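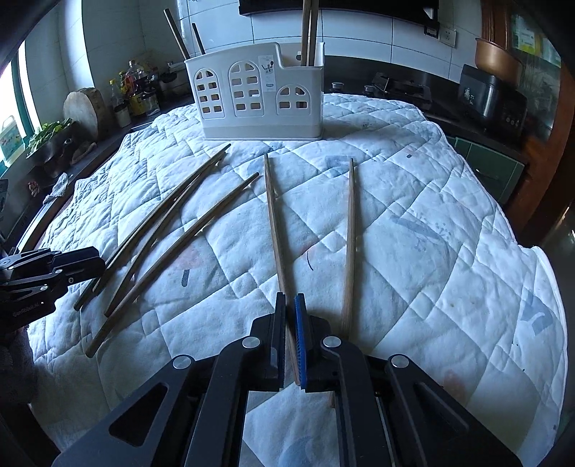

A white quilted pad with faint printed figures, laid over a work surface in a kitchen.

Quilting is the joining of two or more layers of cloth by stitches that pass through all of them. In most cases there are three layers: a top, a soft filling called batting or wadding, and a backing. The finished object may be a bed cover, a jacket, a wall hanging, or a pad for a table. The word is used both for the stitching itself and for the whole work of making a quilt, including the cutting and sewing of the top.

Terms

The word "quilt" came into English from Old French, and goes back to the Latin culcita, a stuffed sack or mattress. A quilt whose top is one piece of cloth is called a wholecloth quilt. When the top is sewn from many pieces, it is a pieced or patchwork quilt. When shapes are sewn onto a larger ground, the work is called appliqué. A cover in which the layers are held by knots at some distance from each other is called tied, and some writers do not count it among quilts in the strict sense.

Materials

Cotton is the most common cloth for the top and the backing. It takes the needle well and can be washed many times. Linen, silk and wool are also found, and since the twentieth century also polyester and its mixtures with cotton. The batting can be cotton, wool, silk or polyester. Cotton batting lies flat and gives a low relief. Polyester batting is higher and lighter, and the areas between the stitches stand up more clearly. In old household quilts the filling was sometimes a worn blanket or even an older quilt.

Printed cloth is used for wholecloth pads and covers of simple manufacture. The print and the stitching are then two separate patterns, and the lines of one cross the lines of the other.

Patterns of stitching

The diamond pattern is made by two groups of parallel lines which cross at an angle. It is among the oldest patterns and is still the usual one for factory work, as it needs no turning of the cloth. The channel pattern has only parallel lines. Echo quilting repeats the outline of a shape outward, like rings in water. In stippling, one wandering line fills the ground and does not cross itself. Feathers, cables and shells are drawn with templates and are more usual in hand work.

The distance between the lines depends on the batting. Loose cotton batting must be stitched closely or it moves and forms lumps in washing. Bonded batting permits wider distances. Where the tension of the upper and the lower thread is not equal, or where the layers shift under the needle, the cloth puckers. A small amount of puckering after the first wash is normal for cotton and many makers like it.

The edge

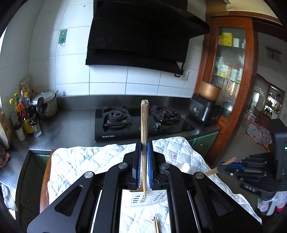
FLOSMONT, April

The edge of a quilt is finished by binding, by piping, or by turning the top and backing inward. Binding is a narrow strip of cloth folded over the raw edge. For straight edges it may be cut along the grain. For a curved or scalloped edge it must be cut on the bias, that is, diagonally to the threads, so that it can stretch around the curve. At Flosmont the binding is sewn to the front by machine and closed on the back by hand. Piping, a cord covered in cloth, gives a firmer edge and is often seen on pads that hang over the side of a table.

Regional work

The workshops of Zollotport are known for wholecloth covers in white on white, with a border of cables and a center of small diamonds. The town museum keeps 98 of them, of which the older ones have a filling of carded wool. In Flosmont the scalloped edge is preferred. The Bhuiyan mill, near the river, made printed cotton for covers and employed 400 people at its largest. It later turned to machine quilting and sold its goods by the yard, and household sewers bought the yardage to cut their own pads and cot covers. The pattern book of the mill, called the Gultadier, contains 200 designs, and a reprint of 2,000 copies is still used in sewing schools of the region.

Care

Cotton quilts are washed in cool or warm water with a mild soap and dried flat when possible. A heavy wet quilt should not hang from one line, because its own weight can break the stitches. For storage it is rolled, or folded along different lines from time to time. Contact with bare wood over many years may leave brown stains, and for this reason collections put acid-free paper between the cloth and the shelf.

See also

Patchwork
Appliqué
Trapunto
Batting
Bias binding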